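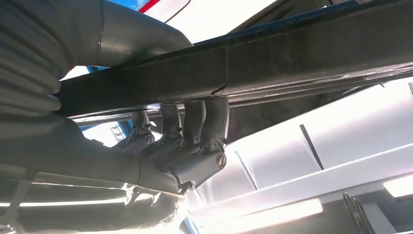 Clarklow, June

I have been lying under the same vehicle, on and off, for long enough that I now have opinions about the drains in my own driveway. The left one gurgles. The right one has a smell I associate with school changing rooms. Between them, on a bit of carpet rescued from the spare bedroom, I have been getting to know an exhaust.

For those who don't follow this blog for the mechanical content (hello, both of you, the marrow update is coming), the blue thing at the side of the house is still there, it still has four cylinders, and it still blows. It started as a tick on cold mornings. By Easter it sounded like someone shuffling cards in a biscuit tin. Last month Sheyla Llanos from number 19 asked whether I was running a generator, in the tone people use when they would like you to stop running a generator.

So, the headers. Four tubes, all the same tired grey, coming down from under the rail and bending into a cast collector, with everything else down there apparently arranged to stop you reaching it. The rail runs across the top of the whole business. There's a fat ribbed hose on one side that has to be shoved over with your forearm and then comes back and leans on your ear. Two smooth grey pipes pass through on their way to somewhere else. If you have hands like Consuelo Yupanqui, who plays the harp and could probably service a wristwatch in the dark, you might get on all right. I have hands like a pair of oven gloves.

My first theory was the gasket at the top, because that was everybody's first theory. Balakrishnan Thomas, who taught me most of what I know and has been trying ever since to take some of it back, came over with a length of garden hose, stuck one end in his ear and waved the other about under the car while I revved it. This is a proper technique. It looks like a man trying to ring the sea. He went along all the tubes one after another, then down to the collector, then stopped and made a face.

"Lower," he said.

Lower is where the collector meets the rest of the system, and lower is also where the bolts live. I had been hoping for upper. I'd bought the upper gasket. It's still on the kitchen windowsill in its cardboard sleeve, next to the basil, and I have gone past the point where the shop will take it back.

What caught my eye once I was down there with a decent lamp was the slotted plug on the side of the collector. Big round thing with a single slot straight across it, silver-grey, on the side of the casting. I don't know what it's for. The manual doesn't mention it. The manual, to be fair to it, is the Haron edition, which covers every model except the one you have and devotes page 154 to a drawing of a sun visor. I asked on the owners' forum and got three answers: a port for a sensor that was never fitted, a port for a sensor somebody took out, and "leave it alone". I have gone with the third. There isn't a screwdriver in the house wide enough anyway, though I did stand in front of the cutlery drawer for a bit looking at the cake slice.

The bolts, then. I soaked them in penetrating oil for three evenings, which mostly penetrated the carpet. The first one came undone so easily I was suspicious of it. The second took a breaker bar and some language that brought the cat out to look. The third rounded off, as I knew it would, as I think I had known since about February. I went in and had a cup of tea and read the whole of a leaflet about loft insulation.

Leidy Benavides lent me her extractor sockets in exchange for my promising to come to her choir's summer concert, a deal I now realise was weighted heavily in her favour. They're the sort with the spiral teeth inside. You hammer one on, say a few words, and lean. It let go with a crack that I was quite certain was the casting. It wasn't the casting. I lay there a while all the same.

The old gasket came out in flakes, and there was a black sooty streak on one side exactly where Balakrishnan had made his face. He has been told. He was gracious about it for nearly a full minute.

The new one is from Condori, cost less than the postage, and is sitting on the mating face now with a smear of paste that promises to survive temperatures I don't want to think about. The bolts are new too. I've done them up evenly, a bit each, round and round, with the ribbed hose in my ear the entire time. Next job is the little clamp further down by the lower pipe, a knobbly object I'm not in a hurry to disturb, but I can't very well do everything above it and pretend it isn't there. Well, I can. I did last year.

Spend so far, including the gasket I didn't need, the oil, the bolts and a replacement bit of carpet: a touch over 100 pounds. Maribel Palomino, who keeps the household spreadsheet and is married to me, has entered it under "Garden".

I haven't started it yet. The paste wants leaving overnight, and it's getting on for nine, and number 19 has the windows open.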